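Start | Aktuelles | Beratung | Termine | Archiv

Studienkredit: Die Rückzahlung beginnt, auch wenn das Berufsleben noch überlegt

Wer sein Studium über den Bildungsfonds Brikis finanziert hat, bekommt im Dezember Post. Der Brief ist vier Seiten lang, und die entscheidende Angabe steht auf der letzten, unter der Anschrift der Beschwerdestelle: Die Karenzzeit nach dem Abschluss sinkt von neun auf vier Monate. Das gilt für alle Verträge, die noch nicht in der Rückzahlung sind.

Brikis nennt das eine »Harmonisierung der Anschlussphase«. Gemeint ist, dass früher abgebucht wird.

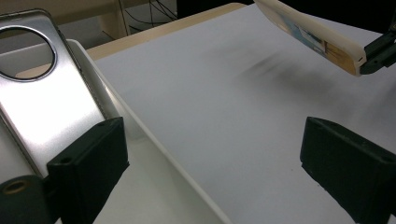
Rundbrief der Studienberatung Flalville
Text: Redaktion | 2. Dezember 2022

Immerhin gibt es einen Stundungsantrag. Wer im Monat weniger als 800 Euro netto verdient, kann die Raten aussetzen, zunächst für ein halbes Jahr. Gestellt wird der Antrag im Portal Ondik, das viele noch aus der Zeit kennen, als dort die Immatrikulationsbescheinigung hochzuladen war und das Portal sie für ein Passfoto hielt. Inzwischen nimmt es PDF-Dateien an, allerdings höchstens zwei pro Antrag. Wer drei Gehaltsnachweise hat, muss sie vorher zusammenfügen.

Bitte wartet nicht auf die erste Mahnung. Die Stundung wirkt erst ab Eingang des Antrags, und rückwirkend ist Brikis ungefähr so beweglich wie die Drehtür am Hauptgebäude. Zinsen laufen während der Stundung weiter. Das steht ebenfalls im Brief, in einer Schriftgröße für junge Augen.

Nicht betroffen sind Darlehen aus dem alten Godoy-Programm. Deren Inhaber erhalten trotzdem ein Schreiben, in dem ihnen mitgeteilt wird, dass sie kein Schreiben erhalten müssten. Es kann abgeheftet werden.

Für alle anderen haben wir im Dezember zusätzliche Sprechzeiten eingerichtet. Bringt den Vertrag mit, und zwar auch die Anlagen, die ihr damals ungelesen unterschrieben habt.

Kontakt | Impressum | © Studienberatung Flalville | Nach oben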